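Two-arm cell keeps dropping gears. Is it really the vision?

Posted by Maribel Quintero, January 31, 2019

We have a bench with two arms putting small gears onto pegs on a round metal plate. Out of 72 tries last week it let go of the gear early on 9. Twice the right arm carried on down and pressed its empty fingers into the plate without stopping, which bothers me more than the dropped gears do. Leltora support say it's "a vision calibration issue" and want us to pay for a visit in April. I'm not convinced. The cameras find the plate well enough, and they said the same thing about a different fault before. Has anyone else been told this?

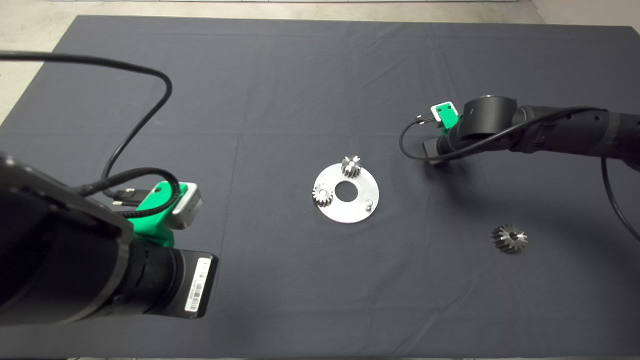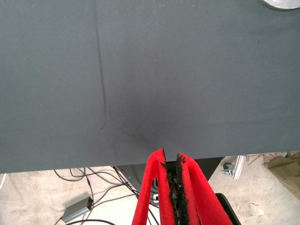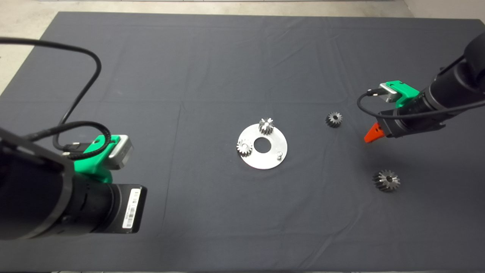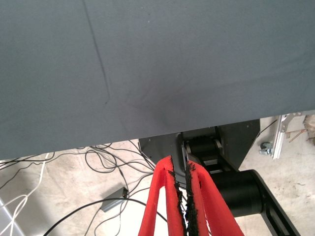
Gear plate on the bench (first and third), finger pads from the wrist cameras (second and fourth)

Grip force is at 70 per cent, same as the day it was set up. Both arms run the same program.

Anežka Kollár

I wouldn't pay for that visit yet. Look at the pads. The black strips are rough and ragged along the inside edges in both close-ups, and a gear is a small hard thing to hold with that. Swap the pads on one arm only, leave the calibration alone and do another 72. If that arm improves and the other doesn't, you can send Leltora the numbers.

The pressing down is a separate matter and I'd treat it as the serious one. An arm that pushes on a plate with nothing in its fingers isn't checking its grip or its contact force, whatever the cameras are doing. Find out what the force limit is set to, and keep hands out of there until you know. Don't let them fold it into the calibration story.

Drerkero

had this with ours, recalibrated 3 times, no difference. might be the cables pulling on the camera? check the plugs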